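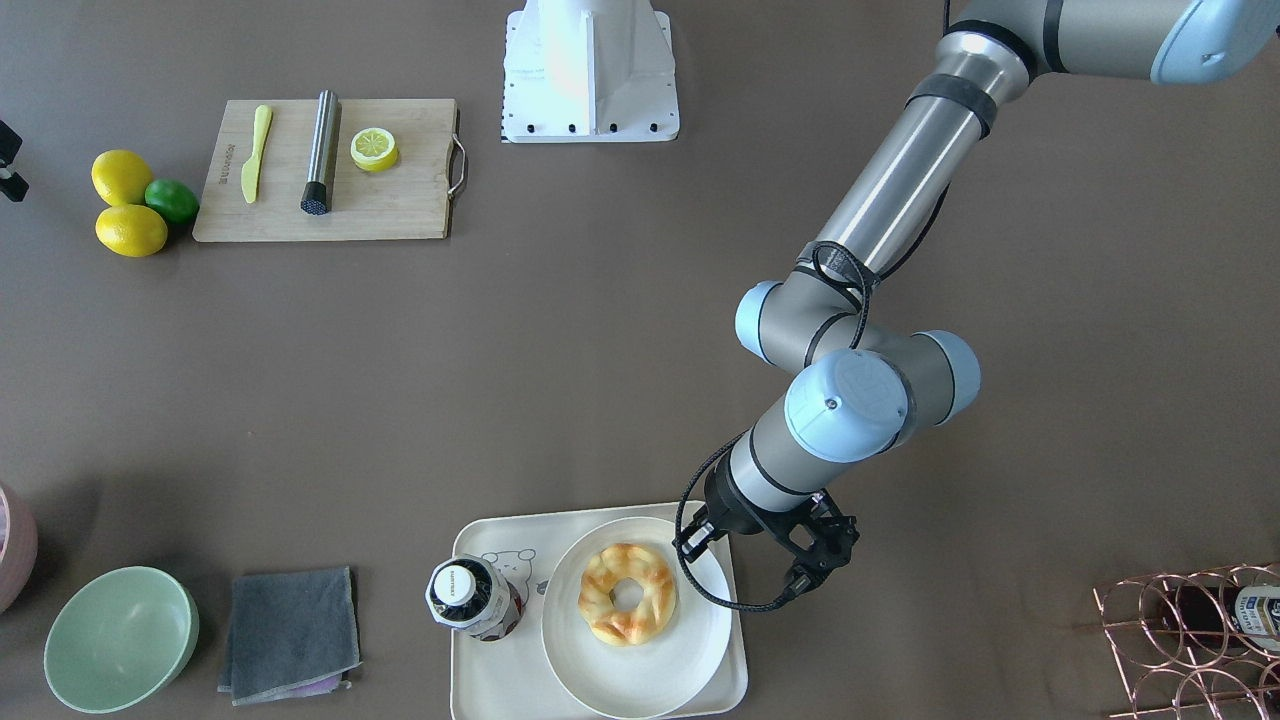 Kevin Apaza
21 February 2024

Notes on laying out a small citrus station on a kitchen table. I've rearranged mine often enough that it has settled, so I'm writing it down before I move it again. Thread.

Board goes at the back, bowls and cloth along the front. I had it the other way around at the old place in Urnville and kept dragging my sleeve through juice every time I reached for the fruit.

The board is a light wooden rectangle with a curved metal handle on the right end. The handle is for carrying. If you cut toward it you will hit it eventually, and the sound is unpleasant.

Whole fruit sits to the left of the board, directly against it. Lemons and limes share the pile. I don't separate them. They are different colors.

Knife: yellow plastic. It is adequate for lemon slices if you let the blade travel and don't press. Pressing collapses the segments and you get a wet disc with no structure.

For limes it is marginal. The skin on a small firm lime will deflect a plastic edge. Take a thin slice off one end first and start the real cut from the flat.

Slice thickness depends on where it's going. Thick enough to stand on a glass rim, or thin enough to float. Anything between those does neither job and ends up in the water pitcher.

Muddler: stainless steel with a black textured end. Textured end down, in the glass. Press, quarter turn, release. Two or three presses is enough for a lemon slice. Past that you are working the white pith and the drink turns bitter.

Steel versus wood: steel rinses clean and doesn't hold the smell of the last thing. It is also heavier, so use a thick-walled glass. I cracked a thin one from a Nimeton set with very little effort.

Keep the muddler on the board between uses. It rolls. Park it next to the knife and parallel to it – if it goes, it goes sideways and you have time to catch it.

Bowl is pale mint green and starts every session empty. Ends and seeds go in. It gets emptied when I finish, not the next morning. Lemon ends left overnight stick to the side.

Cloth stays folded, dark gray, to the right of the bowl. Dark gray hides stains, so you can't judge it by looking. Mine gets washed on a schedule. Fold it so there is always a dry face left, and turn it over when the top one is damp.

The ring-shaped bread has its own white plate, and the plate stays away from the board. Bread picks up lemon juice fast and the crust goes soft in patches. The plate can sit anywhere out of squeezing range, which is farther than you'd think with a ripe lemon.

Reply to several people: yes, a metal knife is better. The plastic one is what I let other people use when they help, and it has become the default.

Reply to Correa: no, I don't oil the board after every use. Wipe, rinse, stand it on its long edge to dry. Oil when the surface looks chalky. For me that was last April, so it's nearly due.

Limes next, since the flat-cut step got questions. I'll do wedges versus wheels in a separate thread.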